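Mattress Toppers: Questions We Get Asked

By Radwa Ait Brahim, with testing notes from Conall Sheehan

I have been writing about bedding long enough to distrust most of it. These are the questions readers send in most often about toppers, answered as plainly as I can manage. Updated in March.

Do I need a topper at all?

Probably not. If your mattress is comfortable, a topper is a way to spend money on a thing you already have. If your mattress is too firm, a topper can help. If it sags in the middle, the topper will sag along with it, whatever the package says.

The store told me a topper adds years to my mattress. Is that true?

I have asked several sellers where this claim comes from and have yet to get an answer I could check. A topper does take some of the wear and sweat. So does a $17 cotton pad, and you can put the pad in the wash.

What does "cooling gel" do?

It feels cool when you first lie down. Conall slept on the Rititz gel topper for 17 nights and wrote "cool until I got sleepy" in his notes, then stopped mentioning it. Foam holds heat. Putting blue swirls in it doesn't change that very much. If you sleep hot, try a lighter blanket first, then look at wool or latex.

Are thicker toppers better?

Thicker toppers are more expensive. Two inches is enough for most people who just want the bed softer. Go past three and you may find your fitted sheets popping off the corners, and then you're shopping for deep-pocket sheets too.

What is density and should I care?

Yes, more than thickness. It tells you how much foam you're getting for the space it takes up. Low-density foam feels nice in the store and goes flat sooner. If a seller won't list the density, I assume it's low. Jara lists theirs. Fatcombe didn't when I looked, and my email asking for it got me a coupon.

Do the trial periods mean anything?

Read the terms before you believe the big number. The Drukar trial is 100 nights, but you have to keep the topper for the first 30, pay for the return, and send it back in a box of a certain size. Have you ever tried to get a foam topper back into a box? Boglárka Bodnár wrote to us after trying. She still has the topper.

It smells. Is that dangerous?

New foam often smells for a few days. Air it out with a window open and wait. If the smell is still strong after two weeks, or it gives you a headache, send it back. I wouldn't rely on the word "natural" on the label to protect you from any of this.

Can I wash it?

Foam, no. It soaks up water and can tear under its own weight. Wipe the spot with a damp cloth and a little dish soap, then let it dry all the way through. Some covers come off and can be washed. Check for a zipper before you buy, and check the tag too, as a zipper doesn't always mean the cover is washable.

Why does mine look wrinkled? 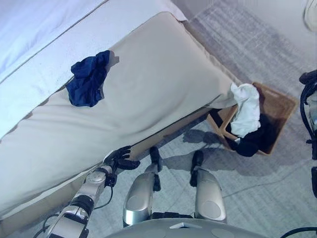
Creases along the length of a beige mattress.

Soft wrinkles in a cover are mostly a matter of looks. Smooth the cover by hand, put the sheet on and see if you can feel anything. If you can't, leave it alone. A dip that stays put when you get up is another matter, and worth a warranty claim. Measure it with a ruler and a straight board first, because many warranties only cover dips past a certain depth.

Should I trust online reviews?

Look at the dates. I read 103 reviews of one topper and most had been written within a week of delivery. I'd like to hear from those people again in a year.

Do you get paid for recommendations?

No. We buy what we test and pass it on afterward. Send corrections or complaints to Hạnh Đỗ through the contact form.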